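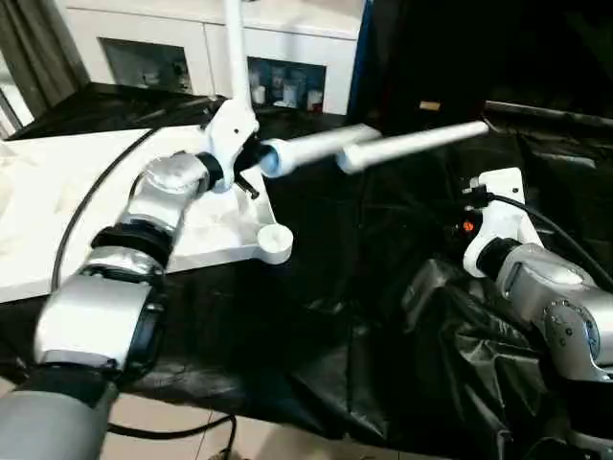
3. Joining Light Tube End to End

The third session of the module deals with straight joints in white cylindrical tube of the kind used for display stands, small ducts and protective sleeves. Students are expected to have read the Stimesitz notes on cutting before they attend.

3.1 Terms used in this handout

Bore: the open space inside the tube.
Rim: the edge of the tube at an open end, including the inner lip.
Run: two or more lengths joined in a straight line.
Gap: the distance between two facing ends before they meet.

Tubes of unequal length are treated in the same way as equal ones. It is usual to keep the longer piece still and bring the shorter one to it, as the longer piece is more easily knocked out of line.

3.2 Lining up

Most faults in a run begin before the ends touch. Two tubes may look nearly parallel from one side and still be well out when seen from above, so the line must be checked from two directions. Leave a small gap while checking. Once the ends are in contact, friction at the rim hides small errors and the student tends to push harder instead of correcting the angle.

Each tube should be supported near the far end as well as close to the joint. A length of 300 mm will hold its line with a single support; anything longer will not, and the free end will drop.

3.3 Closing the joint

Look into each open end and remove any swarf from the rim. Bring the shorter tube forward slowly along its own axis, without twisting. If it catches, draw it back fully and check the line again — do not rock it into place. When the ends have met, turn the run through half a circle and look for a step at the joint.

A step that can be felt with a fingernail is a fail under the Paucar scale used in this department.

3.4 Work to be handed in

One run of three lengths, labelled with the student's name and the module number, 3491. A short written note should state the order in which the lengths were joined and any joint that was redone. Work is to reach Jade Kennedy by 5 December 2024. Questions on marking should be put to Dale Lemieux.

Reading: Flestier workshop handbook, page 69 onwards.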